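Furus 机械臂进厨房:员工常见问题
员工小组整理,适用于 Plasstead 园区中央厨房及餐具回收组
最后更新 5/11/25

这一页由员工小组写,公司内网上还有一份管理层写的说明,两份可以对照着看。有些问题我们没有答案,就照实写没有。

Furus 到底是什么?

Barua 公司供的一套机械臂系统,末端带夹爪,固定在台面边上,靠摄像头认东西、靠模型决定怎么抓。宣传册上写的是“能处理任意厨房物品”。我们问过“任意”包括哪些,对方给了一张表,表上没有油腻的不锈钢深盘,没有叠在一起的湿碗,也没有客人塞进杯子里的餐巾纸。回收组每天碰的恰好是这些。

什么时候开始用?

第一阶段从八月开始,只在练习间里跑,不碰生产线。第二阶段原定把一台挪到回收口,日期改过一次,目前没有新日期。谁跟你说下个月就上线,请他拿书面通知出来。

会不会裁人?

公司的原话是“试点期间不因自动化减少岗位”。请注意“试点期间”四个字。试点多长,通知里没写。园区现有员工 191 人,回收组是最直接受影响的一组。员工小组要求把承诺写进正式协议,并写明试点结束后怎么办,项目负责人 Branislav Charvát 答应带回去讨论,还没有回音。

另外提醒一句:不裁人和不补人是两回事。回收组夏天走了 3 个同事,空缺到现在还挂着“暂缓招聘”。公司说与 Furus 无关。我们没有证据说有关,只是把时间摆在这里。

它比人快吗?

现在没有。Drimine 咨询公司做的评估报告里写,系统“预计可达”每小时 259 件。报告的脚注说明这个数是按干净、单件、分开摆放的物品推算出来的。回收口的东西什么时候分开摆放过?我们要求在真实高峰时段测一次,由回收组的人在场记录,连同掉落、夹不住、需要人扶一把的次数一起公布。只公布抓起来的次数没有意义。

那它为什么老在摆弄水果模型和杯子?

工程师的解释是先让它学会对付形状不同的东西,再换成真餐具。道理说得通。软一点的、圆的、带把的、躺倒的瓶子,对夹爪来说确实是不同的难题。但从练习台到回收口中间隔着水汽、剩汤和赶时间的人,这一段怎么过渡,方案里只有一句“逐步提高复杂度”。

我被叫去“协助示教”,这算什么工作?

目前算临时调派,按原岗位工资发,没有津贴。内容包括摆放物品、遥控机械臂做动作、把失败的回合标出来。做过的同事说不累,但很费眼睛,脖子也僵。员工小组的立场是:如果我们的手法要拿去教机器,这就是一项技能工作,应该有名目、有价钱。在协议谈妥之前,每个人都可以拒绝调派,不需要说明理由。被主管催问的,请来找我们。

示教时录下的数据归谁?

合同文本我们没见到全文,只看到摘要。摘要说动作数据由 Barua 保存,用于“改进产品”。录像里如果拍到人脸或工牌怎么处理,摘要没提。在得到书面答复之前,建议示教时摘下工牌,也不要在练习间里聊私事。

安全方面呢?

练习间装了急停按钮,进门先认位置,别等出事再找。机械臂通电时,手不要伸到夹爪和台面之间,哪怕它看上去已经停了。停着不动可能只是在等下一条指令。地上有线缆的地方绕着走。公司安排的安全培训是二十分钟的视频加一张签名表,我们认为不够,已经申请现场演练。没有看完视频的人不要签字,签了就等于你说自己会了。

出了差错算谁的?

打碎的餐具过去记在班组损耗里。我们要求机械臂造成的损耗单独列账,公司口头同意。请各班组长从现在起就分开写,别等表格下来。

公司说省下来的时间可以让我们做“更有价值的工作”,具体是什么?

我们也问了。得到的例子是“巡检”和“异常处理”。翻译一下:机器夹不起来的时候,你去夹。这种活断断续续,你走不开,也歇不下来,和一直做事相比未必轻松。为这件事留的培训经费是每人 200 元,够学什么,大家自己算。

有没有人觉得这是好事?

有。几位手腕有旧伤的同事说,要是真能把搬深盘的活接过去,他们第一个欢迎。员工小组也没有反对机器。问题在于目前它练的还是轻的小件,最伤腰伤手的那部分活,连时间表都没有。

练习台上都有些什么?

多是厨房里常见的种类,也有黑色大提包这样的东西,水果是模型。台上的东西会换,两张里都有番茄酱瓶、杯子和橙子切面。 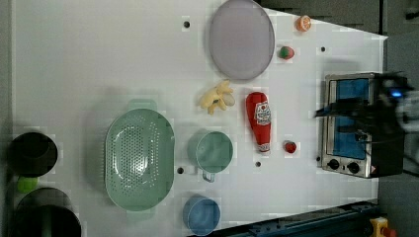

带小烤箱和漏盆的一次摆放

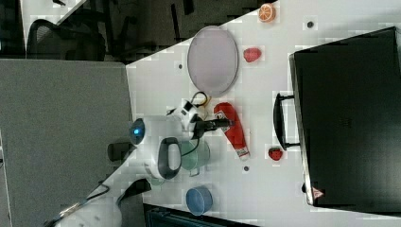 想去看的话怎么安排?

练习间可以参观,跟班组长报名,占用的时间按工时算。去的时候带着问题,看它失败之后怎么办:是自己再试一次,还是停下来等人。也看看旁边站着的人在做什么,那很可能就是以后留给我们的岗位。参观完写几句交给员工小组,不用写得好看,不署名也行。

下一次和管理层碰面谈什么?

议题已经交上去的有:试点结束后的岗位承诺、示教津贴、数据条款全文、高峰时段实测。Charvát 先生表示前两项“超出他的权限”。我们会请有权限的人到场。会议纪要出来以后贴在更衣室门口,同时更新本页。

还有问题没列在这里怎么办?

投更衣室的意见箱,或者直接找员工小组任何一位成员。关于机器性能的问题,我们会原样转给 Barua,对方回复什么就贴什么,包括“暂无数据”。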